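Demonstration collection (robot learning)

From Flarum, the open handbook of applied automation

Demonstration collection is the work of recording examples of a task so that a learning system can be trained to repeat it. In robot manipulation, an example usually consists of one complete attempt at a short task, such as lifting an object from a container, stored together with the camera images and the arm and gripper positions logged during the attempt. A single recorded attempt is called an episode or a demonstration. A group of episodes gathered under the same plan is called a set.

Contents
1 Methods
2 Scene preparation
3 Wrist view
4 Episode review
5 Set size
6 Limitations
7 See also

Methods

Three methods are in common use. In teleoperation, a person drives the arm from a distance with a matching leader arm, a hand controller or a glove. In kinesthetic teaching, the person takes hold of the arm and moves it through the task. In handheld collection, the person carries a gripper with a camera attached and performs the task without an arm, and the motion is later worked out from the video and from motion sensors.

Teleoperation gives data that match the robot closely, but it is slow. An operator on the Elovix bench setup records 18 usable episodes per hour on picking tasks. Handheld collection is faster and easier to move between rooms, although some recorded motions fall outside the reach of the arm that must later carry them out.

Scene preparation

Before each episode the work surface is set up by hand or from a printed layout. Household containers such as baskets, bowls and trays are often used, as their walls limit the directions from which a gripper can approach. Toy food, foam shapes and small plastic figures are common contents. They are light and cheap to replace, and they vary in shape and color. Some items are placed close to the container wall, where grasping is harder.

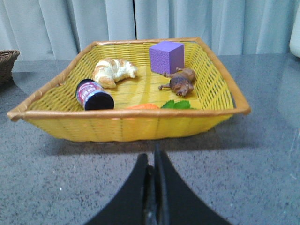 Wrist-level view of a two-finger gripper in front of a yellow woven basket holding small mixed items, including a toy croissant and a purple foam cube.

Layouts are changed between episodes. If an item always starts in the same place, the trained system may learn the place and ignore the item. The Testis protocol calls for a new arrangement after every episode and a change of container after every 100. Plain curtains or panels may be hung behind the work surface to limit changes in the background – a practice that makes early training easier but can reduce performance in other rooms.

Wrist view

A camera mounted near the gripper moves with it, so the fingers keep nearly the same position in the image while the rest of the view changes. This gives a close view of the contact area and avoids some of the blocking that affects fixed cameras. The main weakness is a narrow view of the surroundings. Objects near the front wall of a container may be partly hidden by the rim until the gripper rises above it. Many setups therefore add a second, fixed camera.

Episode review

Recorded episodes are checked before they enter a set. Reviewers mark the start and end of the motion, label the outcome, and remove episodes with dropped images or timing faults. Failed attempts are either discarded or kept under a separate label. Written task labels, where used, are added at this stage – one short sentence per episode is typical.

Set size

The number of episodes needed depends on the task and on how much the layout varies. The Shenoy basket set contains 451 episodes, of which 115 were held back for testing. Larger sets combine several tasks and more than one type of gripper.

Limitations

Demonstrations carry the habits of the person who made them, including pauses, detours and a preferred approach side. Sets made by one operator tend to be consistent but narrow. Sets made by many operators cover more approaches to the same object, and training methods that average over them can produce motions that match none of the originals.

See also

Teleoperation
Imitation learning
Gripper calibration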